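Planner keeps routing the wrist through the drive cage

kirkegaard_o
Joined June 2024
Posts: 18

Sampling planner, 7-joint arm, target is the CPU socket in an open tower. Goal pose is fine. The path clips the drive cage on most retreats unless I pad the collision mesh by 18 mm, and then it finds no plan at all. Scene is a static CAD import of the case.

feltum
Posts: 3833

Stop padding everything. Pad the cage only and constrain the retreat to a straight line along the tool axis until the wrist clears the rim.

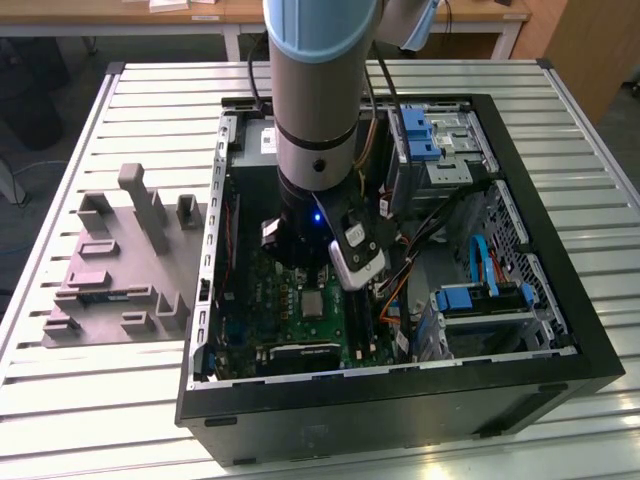
zarnby
Posts: 2030

Straight-line retreat treats the symptom. A CAD import knows the sheet metal and nothing else. The orange-and-yellow bundle by the finger and the light-blue SATA cable aren't in any case model, and neither are the two black cables coming down beside the arm. Build an occupancy map from depth at the start of each cycle and merge it with the CAD.

feltum
Posts: 3833

Depth on thin wires is mostly holes. I tried it in September and got phantom voxels off the bare aluminium slats as well. A hand-drawn keep-out box over the harness took me ten minutes.

zarnby
Posts: 2030

Until someone moves the harness.

kirkegaard_o
Joined June 2024
Posts: 18

Linear retreat plus cage-only padding plans every time in sim. Will try the keep-out box next, then depth.

Oluf Brøndum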